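### 3.2 Handle diameter and reported grip comfort

Participants were recruited from allotment associations in Skondwood and Rirnthorpe. Of the 300 gardeners who took part, all had used a long-handled hoe or rake in the month before the trial. Handles were turned from ash in 3 diameters and fitted with identical heads. Each participant worked a marked strip with every handle, in an order set by the Latin square given in Igwe and Okonkwo's earlier pilot. Comfort was scored after each strip on the Szulc scale, which gives separate values for the upper and lower hand.

The lower hand gave the wider spread of scores. Participants with a hand breadth below the sample median rated the thickest handle poorly, and the effect was stronger for raking than for hoeing.
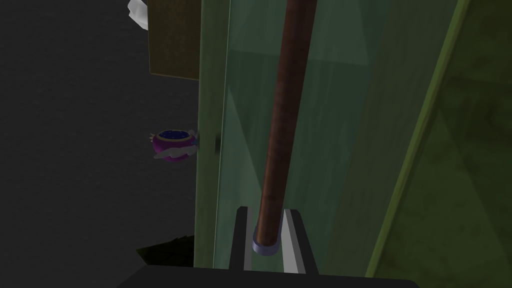
**Figure 4.** Rod and collar, rendered view.

Upper-hand scores showed no comparable pattern. Glove use was recorded but not controlled – 741 of the strips were worked with gloves – and entering it as a covariate left the diameter term unchanged. Strips worked in August were shorter owing to hard ground at the Bistton plots, and are analysed separately in Section 3.4. Missing scores were not imputed.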